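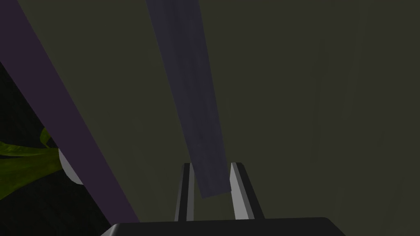
Is it normal to miss someone this much after only seven months, or am I just bad at being apart? A reader called Grumeo wanted to know, and it came in the same week as a whole heap of messages along the same lines, so I've finally put all my long-distance answers on one page.

Home Start Here Letters Long Distance Moving In Contact

Long-distance love: the questions I get most
Updated May 2022

So, am I bad at being apart?

No! Seven months is plenty of time to get attached to a person. My partner and I lived 1,762 miles from each other for the first stretch (me in Prakelura, him in Lubis) and I cried in a supermarket over a brand of crackers he liked. I don't think missing someone says much about how strong or weak you are. I'd only start to worry if you've stopped seeing your friends or you're not sleeping.

How often should we talk?

I get this one more than any other and I still haven't got a number for you. We did a call every evening to begin with and it nearly finished us off, because by the second week we were both sitting there saying "so, what did you have for tea?" and resenting it a bit. We dropped to 2 proper calls a week and just sent each other rubbish in between, voice notes mostly, and it was so much nicer. Some couples love the nightly call, though. Ask each other, and ask again after a month, as people say yes to things in the first flush that they can't keep up.

My partner takes hours to reply. Should I be worried?

Has it always been like that? If so, that's probably just how they use a phone. I leave messages sitting all day and I adore the people who sent them. If it's a new thing, say so, and try to say it out loud on a call. A text that reads "you've been quiet" can sound like a telling-off even when you've put a heart on the end.

Who should pay for the visits?

Whoever travels usually ends up paying, and that gets unfair very quickly if one of you has the job with no holiday, or the flat with three housemates and a sofa nobody can sleep on. We put 50 a month each into a pot and the tickets came out of that, whoever was going. It took all the silent adding-up out of it. If one of you earns a lot more, it doesn't have to be the same amount.

We always row on the last day. Why?

Oh, the last-day row. We had one in January over a towel. I think you're both dreading the station or the airport and it's easier to be cross than sad. What helped us was doing the packing the night before and planning something small for the morning, breakfast out or a walk, so we weren't just watching the clock in the kitchen. We still snapped now and then, but we got better at saying "is this the goodbye thing?" and having a hug.

Is it all right to be jealous of their friends?

You can feel whatever you feel. They've got your favourite person on a Tuesday night sort of basis and you haven't, so of course it stings. Ask to meet them next time you visit, or get a quick hello on a video call. I found his lot much less annoying once I knew which one was which.

How do we know when it's time to live in the same place?

For me it was when I started turning things down at home because they might clash with a visit. We talked about it for ages before either of us did anything, and we tried a month together in Grastell first, where neither of us had ever lived. I'd really recommend a trial run if you can manage it. You find out about the washing-up.

And if only one of us wants to move?

Then you've got a hard conversation coming and I'm sorry. Please don't move just to stop somebody leaving you. Talk about work, money, family and what happens if you hate it there, including how you'd get home again. I've had letters from people who moved and are very happy, and a few from people who felt stuck for years before they said anything.

Can I send you my own question?

Yes please, through the contact page. I read them all, though it can take me a couple of weeks to answer, and I'll change the names and places if I put yours up.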